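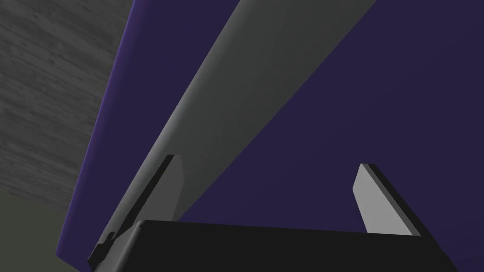 Notebook, Thursday, start 9.40

Banner frame for the August march, second go. Wind was up from early on so a good day for testing. Present: me, Saoirse, Fiachra until lunch. Saturnino came in later with the van keys.

Where we left it: the first frame folded at the left upright when we walked it down the lane. The cloth was fine. The joint between upright and crossbar is the weak point and the bolt hole had pulled out of shape. Senan's note from last week says to go up a size on the bolt. I don't think that would have helped, as the hole is already too near the end of the batten and a bigger one leaves less wood.

Cut new uprights from the stack by the door. Drilled further down, plate on both faces, two bolts each side. Used Hennessy bolts from the blue tin, not the ones Gobnait brought, which have a coarser thread and don't match our nuts. Please don't mix the tins again.

Lettering. Gobnait wants SEA LEVELS ARE RISING AND SO ARE WE across the full width. Laid it out on paper on the floor and it runs too long at a height you can read from the far pavement. Options are to drop to two lines or lose a word. Saoirse cut the second line a bit shorter and centred it, looks all right. Left the paper pinned up so Gobnait can see before we paint anything.

Paint: the Vastent white covers in two coats on the old sheet. The Havix one needed three and was still patchy over the seam. Both tests are pegged on the line with the name written on the back. I'd go with the Vastent and keep the Havix for placards.

Wind slots. Fiachra cut half-moon flaps in one test sheet and left the other whole. Walked both to the gate and back, same two people on the poles. I couldn't feel much between them. Fiachra says he could. The flaps do spoil the look of the letters if they land badly, and the cuts were already starting to run at the corners. No flaps on the real one unless somebody shows me a better reason.

12.15 — walk test of the new frame, plain cloth on. Out the gate, up to the bus shelter, turned, back. Plates held. Left upright bows a little in the gusts but comes back straight. Turning is awkward with three people, the middle one gets dragged. Tried it with 2 and it went easier, though it's heavy on the arms by the end. For the length of the march we need a second pair to swap in.

Petition sheets: Saoirse counted them at the bench while the glue went off. 1,036 signatures, and 27 of those have no postcode so they go in a separate envelope. Senan to ask the council office if they'll take them without.

Fund letter: still no word from Jostow on the pension money. Senan wrote again asking whether they hold any coal shares. If there is no answer before the march we read the letter out at the steps as it stands.

To do
Round off the pole ends and tape them
Hem the bottom edge, double thread this time
Ask Saturnino if the frame goes in the van flat or has to come apart (measured the van door, forgot to write it down, measure again)
More nuts for the Hennessy bolts
Gobnait to say yes or no on two lines

Stopped 4.30. Brushes are in the jar on the sill, still need a proper clean.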